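We use cookies to remember your preferences and to see which pages are read. Accept | Manage settings

Category: Student Projects / Robotics

Cleaning Up With the Gretberg Robotics Club

Jyoti Srivastava did not want to build another robot that throws balls. She had done that for two seasons at her old school, and when she took over as captain of the robotics club at Gretberg she asked the other members to look at the Stelovton Challenge, a student competition in which every task is housework.

"I read the task list and it was all boring stuff," she said. "Sweep the floor. Put things in a bucket. I thought, good, we can practice that anywhere with a floor."

The club has nine members this year. They meet after classes and share one two-armed robot, which they call Flernport after a misprint on an old packing slip. Their adviser, Hideaki Sakai, teaches physics and ran a machine shop before that. He said he was doubtful about sweeping as a first project.

"People think it's easy because they do it without looking," Sakai said. "Then you try to write down what your hands are doing. One hand pushes, the other one holds still, except it doesn't hold still, it gives a little. The dustpan has to stay flat on the floor the whole time. I told them they would spend a month on the dustpan."

They spent longer than that.
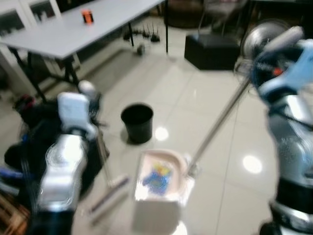

Srivastava said the first problem was the handles. A long handle turns in the grip when the far end meets any resistance, and the club tried tape, then rubber sleeves, before changing the angle at which the robot takes hold.

"Everybody wanted to fix it with software," she said. "I wanted to fix it with tape. We were both sort of wrong."

The students steer the arms themselves while the robot records the motion, and those recordings are used to train it to do the job without help. By June they had 3,000 of them. A lot were thrown out. Sakai asked that two students watch every recording before it was kept, and the two had to agree.

"That was a fight," Srivastava said. "You finish a run, you're happy with it, and somebody says the broom lifted too early. But they were usually right."

Trash was another subject of argument. The Stelovton rules say only that the items should be light household litter. The club practices with wrappers and small printed boxes, and members disagree over which is worse. Srivastava says wrappers, which slide under the bristles. Sakai says boxes.

"A box catches on the lip of the pan," he said. "It goes sideways. Then the robot pushes harder, and now the pan is moving too."

Shiny floor tile adds to the work. The ceiling lights reflect in it, and Srivastava said the club makes a point of recording from different spots on the floor so the robot does not learn to expect a bright patch in one place.
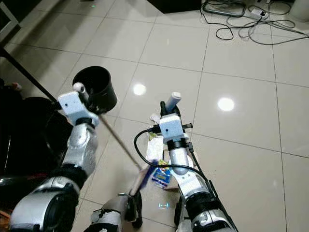 The robot's two arms

Srivastava will graduate before the next season starts, and she has been writing notes for whoever follows her. The notes run to six pages so far, most of it on grip settings and on how to route cables so that they stay clear of the arms.

"I don't want them to start from zero," she said. "We started from zero and it was slow."

Sakai would like the club to move on to wiping tables. Srivastava thinks they should stay with the floor for another year and get faster. The members will vote on it at their next meeting.

Asked whether she sweeps at home, she said her brother does it.

Posted 01/08/2020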